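Informe de avance, segundo trimestre
Proyecto Jutex de reutilización textil
Para: Fundación Gorberg, área de seguimiento

Estimados amigos de la Fundación:

Nos pidieron un informe breve y sin adjetivos. Lo de breve lo hemos intentado.

Estado general. El taller de clasificación y doblado funciona desde marzo en el local de la calle trasera, el de la persiana que sube hasta la mitad y luego se lo piensa. En el trimestre han pasado por nuestras manos 2,378 piezas de rizo, casi todas donadas por hoteles que renuevan el baño con más frecuencia que nosotros la furgoneta. De cada pieza anotamos medida, color, desgaste y destino. El desgaste se puntúa del uno al cinco, y el tres ha resultado ser el refugio de los indecisos, así que en el próximo trimestre pediremos que quien ponga un tres escriba también por qué.

Clasificación. Seguimos separando en tres grupos: lo que puede volver a usarse como toalla, lo que se corta para paños y lo que va a trapo industrial. El último grupo se lo lleva Drerus, que recoge cada dos semanas y nos exige fardos atados con cuerda, no con cinta. Los primeros fardos los atamos con cinta. Ya no.

Doblado. Aquí hay más que contar de lo que nadie sospecharía en un tema así. La solicitud original hablaba de «un doblado uniforme», expresión que redactamos con alegría y sin haber doblado nunca una toalla delante de otra persona con opiniones. Tras varias discusiones fijamos 2 plegados de referencia: en cuartos para las piezas pequeñas y en tercios, con el borde hacia dentro, para las de baño. Están escritos en una hoja pegada junto a la puerta. El plegado en rollo queda fuera del alcance del proyecto, por mucho que insista el turno de tarde.

Mesas y superficie de trabajo. Cambiamos los tableros blancos por otros de color verde oscuro. Sobre el blanco, las toallas claras se perdían de vista y las esquinas había que buscarlas con la mano. El cambio costó menos de lo presupuestado y el sobrante se ha destinado a lámparas, partida que ustedes autorizaron por correo. 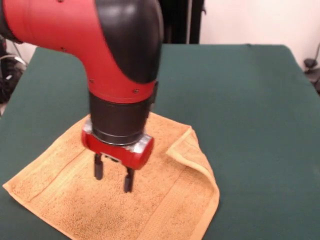
El rizo de colores cálidos, entre el mostaza y el naranja, sigue siendo el más fácil de extender y revisar. Los azules marinos esconden las manchas hasta que ya están doblados, momento en el que aparecen todas juntas. Para ellos hemos previsto una segunda revisión antes del plegado, con la pieza bien estirada y por las dos caras.

Retrasos. El etiquetado acumula 5 semanas de demora. Las etiquetas de Pruitt llegaron con un adhesivo que no se lleva bien con el rizo: se pegan a los dedos, a la mesa y a las demás etiquetas. Hemos pedido la versión para coser y mientras tanto usamos cartulina e imperdible, sistema feo pero leal.

Presupuesto. Gasto dentro de lo previsto en todas las partidas salvo transporte, que se ha pasado un poco. Adjuntamos facturas. La del aparcamiento es nuestra y no la reclamamos.

Próximos pasos. Terminar el etiquetado atrasado, cerrar el acuerdo de recogida con 2 hoteles más – uno ha dicho que sí, el otro ha dicho «en principio» – y enviarles la tabla de destinos por pieza, que esta vez irá con las columnas en el orden que ustedes pidieron.

Un saludo cordial,
Coordinación del proyecto Jutex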